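Mis à jour en février, 18 h 40
Publié en février — par la rédaction de Mathur, rubrique Labos

Des choux chinois, deux bras et beaucoup de plastique

Je vous avais promis des nouvelles de l'équipe d'Ekano, les voilà ! Et je dois dire que je suis revenue de ma visite avec plus de choses à raconter que prévu (mon rédacteur m'a demandé de faire court, je fais ce que je peux).

Pour ceux qui ont raté l'épisode précédent : Ekano travaille sur la manipulation à deux bras, et plus précisément sur tout ce qui se froisse, glisse ou change de forme quand on le touche. Leur projet du moment s'appelle Misus. L'idée de départ est simple à dire — apprendre à deux petits bras à sortir des légumes emballés et à les ranger — et franchement pénible à réaliser. Un cube en bois, ça se saisit toujours pareil. Un chou chinois dans un film plastique mou, pas du tout : la pince attrape le plastique, le plastique vient, le chou reste.

La méthode, donc. Jusqu'ici, l'équipe entraînait un seul modèle du début à la fin de la tâche, à partir de démonstrations faites par des opérateurs. Avec Misus, ils ont gardé les démonstrations (2441 en tout, j'ai fait répéter le chiffre) mais ils les ont découpées en phases courtes : approcher, pincer le film, retenir, dégager, déposer. Un petit module décide à chaque instant dans quelle phase on se trouve, et surtout il a le droit de revenir en arrière. Si la pince perd le légume, le système repasse à la phase d'approche au lieu de continuer son geste dans le vide. J'ai trouvé ça très malin, et en même temps c'est ce que je fais moi-même en vidant mes courses !

L'autre nouveauté, c'est la répartition des rôles. Aucun des deux bras n'est désigné d'avance comme celui qui tient ou celui qui tire. Le modèle choisit selon la position des choux et l'état de l'emballage, et il peut changer d'avis en route. Les vues prises au niveau des pinces comptent beaucoup dans ce choix, m'a-t-on expliqué, parce qu'un film transparent vu de loin, pour une caméra, ça ne ressemble pas à grand-chose.
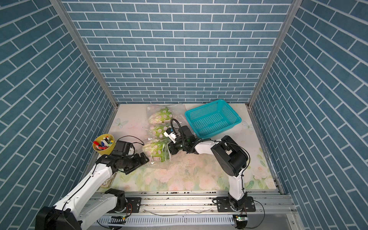
Même cellule, même panier, les bras dans une autre position :

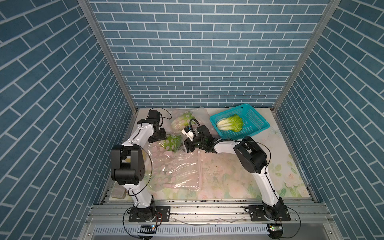
Chez Brirka, on est nettement plus réservé. Le laboratoire, qui planche sur des tâches voisines, m'a répondu que le découpage en phases marche bien tant que quelqu'un sait d'avance quelles phases découper, et qu'il faudrait refaire ce travail pour chaque nouvelle famille d'objets. Toujours selon Brirka, un modèle unique avec davantage de données finirait par rattraper l'écart, et il serait plus facile à transporter d'une tâche à l'autre. L'objection est sérieuse, je l'ai transmise telle quelle à Ekano. On m'y a concédé que les étiquettes de phase sont encore posées à la main et que c'est la partie la plus fastidieuse du projet.

Les résultats, maintenant. Sur 133 essais, Misus est allé au bout du rangement dans 70 % des cas, sans intervention humaine. L'ancienne version, dans les mêmes conditions, restait bien en dessous, mais l'équipe préfère attendre d'avoir terminé les mesures pour donner le chiffre (j'ai insisté, rien à faire). Parmi les échecs, le grand classique reste le film coincé dans la pince : le chou est bien posé, le bras repart et embarque tout avec lui. Il y a aussi des hésitations assez comiques à regarder, quand le module change de phase plusieurs fois de suite et que les deux bras ont l'air de se demander qui commence. Ekano a fixé une limite de 5 retours en arrière par essai, après quoi on compte un échec et on remet tout en place.

Côté vitesse, on est encore loin d'une main humaine, et personne sur place n'a essayé de me faire croire le contraire. Le but de cette étape était de voir si la reprise après une erreur pouvait s'apprendre à partir de démonstrations ordinaires, sans fabriquer exprès des séquences ratées. D'après l'équipe, la réponse est plutôt oui pour les choux, et on verra pour le reste — les salades en sachet sont les prochaines sur la liste, puis les herbes en botte, qui me paraissent redoutables.

Un rapport technique doit suivre, avec une partie des données. Je le lirai et je vous en reparle, y compris de la question des étiquettes, sur laquelle je compte bien relancer tout le monde.

À lire aussi
Brirka : un seul modèle pour plier, trier et empiler ?
Pinces souples ou pinces rigides, le débat repart
Ekano ouvre ses portes : notre première visite
Ce que voit une caméra de poignet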